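# Can a Machine Put Away the Forks Yet?

*A reading for grades 4 through 6, prepared by the education office of the Arnelau Science Center*

After dinner, somebody has to deal with the dishes. Plates are scraped and rinsed. Cups are turned upside down to drain. Forks, knives and spoons are dried and dropped into the right places in the drawer. Most people can do this last part while talking, humming or thinking about tomorrow.

For many years, people have hoped that a machine would take over chores of this kind. Washing machines already clean clothes, and dishwashers already clean plates. A person must still load them, empty them and put everything away. This reading explains why the second half of the job is so difficult, how engineers are working on it, and how far they have come.

## Two Kinds of Machines

A dishwasher is an automatic machine. It follows the same steps every time: fill with water, spray, drain, rinse, stop. It does not need to know whether it is washing a blue bowl or a green one. If a spoon has fallen to the bottom, the dishwasher carries on as before.

A robot that puts away spoons has a different kind of job. It must find the spoon first. The spoon might be face up or face down, on the left or on the right, beside a fork or underneath one. The robot must then choose how to pick it up, carry it to the correct place and let go at the proper moment. The next spoon will be lying some other way, and the work begins again.

Engineers call the first kind of job **repeated** and the second kind **varied**. Machines have been good at repeated jobs for a long time. In factories, robot arms tighten the same bolt in the same spot all day. Varied jobs are much newer territory, and homes are full of them.

## Why Forks and Chopsticks Are Hard

Suppose a pencil is lying flat on your desk. Pick it up, and notice what your fingers do. They probably slide down on both sides, touch the desk, and pinch. Your skin is soft, so it bends around the pencil. Your fingertips also tell you at once whether the pencil is slipping.

Many robots have only two stiff fingers that open and close. A thing shaped like this is called a **gripper**. A gripper can hold a cup or a box very well. Thin, flat objects give it more trouble. If the gripper stops slightly too high, it closes on air. If it goes slightly too low, it bumps the table. A round stick may roll away when one finger touches it before the other.

Metal brings another problem. A shiny knife reflects the lights and the objects near it, and a camera may have difficulty telling where the knife ends and the reflection begins.

For these reasons, researchers often practice with eating utensils. The objects are small, cheap and familiar, and they include several of the shapes that grippers find difficult.

## Learning by Being Shown

How does a robot learn a varied job? One way is to write down every rule: "If the fork points left, turn the wrist to the right." The list soon becomes too long for anyone to finish.

Another way is to show the robot what to do. A person does the chore many times while cameras record it. A computer then studies the recordings and looks for patterns in how the job is done. This is called **learning from demonstration**. You have done the same thing whenever you watched an older cousin tie a shoe and then tried it yourself.

There is one difficulty. A person's hand has five bending fingers, and the robot may have only two stiff ones. To make the lesson useful, the person can work with hand-held grippers, one in each hand. Every object is then picked up in a way that the robot could copy.
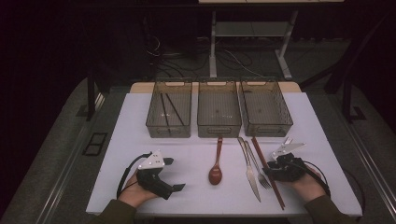

A single lesson in this kind of work is simple to describe. Utensils are spread on a table, with containers nearby. The demonstrator picks up one utensil at a time and places it where it belongs. When the table is clear, the utensils are laid out again in new positions, and the next lesson begins.

The positions must change. If the fork were always in the same spot, the robot might learn only to reach for that spot. It would be like a student who memorized the answers to one spelling test and then received a different list of words.

## A Project With Many Lessons

The Skoston project, which has shared its work with our education office, studies how robots can learn to sort kitchen items. Its demonstrators recorded 1,601 lessons. Each one was then checked. Some were set aside, for example where an object had been hidden from the cameras or a recording had stopped too early. After checking, 1,483 lessons remained.

Yetunde Babalola leads the checking. "A poor lesson can teach a poor habit," she told our office. "We would sooner have fewer lessons and trust them."

Using the grippers takes practice as well. Jomar Villanueva, one of the demonstrators, found his first afternoon very slow. "I have been picking up forks my whole life," he said. "With the grippers, I had to learn it again. My chopsticks kept rolling off to the side."

The project then gave a robot a test of 100 tries. In each try, the robot had 4 utensils to put away, arranged in a way it had not seen before. The team does not add up the results into one score for the public. It reports instead that spoons went best, that chopsticks went worst, and that the robot worked far more slowly than a person would.

## What Happens When Something Changes

People are very good at handling small changes. If your family bought a new drawer organizer, you would understand it in a moment. A robot may not. It has learned from certain tables, certain lights and certain containers, and a new one can confuse it.

Engineers therefore try to vary the containers along with the utensils. Plastic and metal look quite different to a camera. Tall walls and low walls call for different movements of the arm. A tray with a rough or ridged floor may catch the end of a fork where a smooth floor would not.
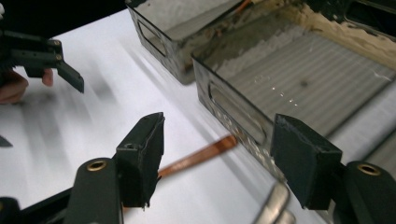
**Why can't the robot simply use the same tray every time?**

It could, and in a factory it often would. A home is different, because each family chooses its own trays, drawers and utensils. A robot made for homes has to manage with whatever it finds there.

## Words to Know

**Automatic:** able to run through its steps without a person guiding each one.

**Demonstration:** showing how something is done by doing it.

**Demonstrator:** the person who does the chore so that it can be recorded.

**Gripper:** the part of a robot that holds things. Some grippers can also be held and worked by a person.

**Utensil:** a tool used for eating or cooking, such as a spoon.

## So, Are Machines Ready?

The answer depends on the chore. Robot vacuum cleaners travel across the floors of many homes today. Their job is varied, but it is also forgiving: if the machine misses a crumb, it may pass that way again. Machines that wash and dry are common too.

Chores that need careful hands are still being studied. Folding a shirt, clearing a table and putting away utensils have all been done by robots in laboratories. Doing them in any kitchen, at any hour, with a cat on the counter, is a much larger task. The robot must also be safe around people, and it must know when to stop. A knife should never be carried toward someone's hand.

Shops and restaurants may see such machines before homes do. A cafeteria uses many copies of the same fork and the same tray, so there is less variety for the robot to learn. Talha Lodhi, an engineer with the project, expects that a person will work beside the machine at first and help whenever it becomes stuck.

## Try It Yourself

You will need two rulers, a spoon, a fork, a pencil and a bowl. Ask an adult before you begin, and do not use a knife.

1. Lay the spoon, the fork and the pencil flat on a table.
2. Hold one ruler in each hand. The rulers are your gripper.
3. Using only the rulers, lift each object and place it in the bowl.
4. Take the objects out, lay them down in new positions and try again.
5. Close one eye and repeat the activity.

Discuss your results with a partner. Which object was the hardest to lift? Did you change your method after the first attempt? What did you need to see in order to do the job well? If you were teaching a robot, which of your attempts would you keep, and which would you set aside?

Classes may send their observations to Stefaniia Vakulenko at the education office. A selection will be displayed in the Center's entrance hall in July.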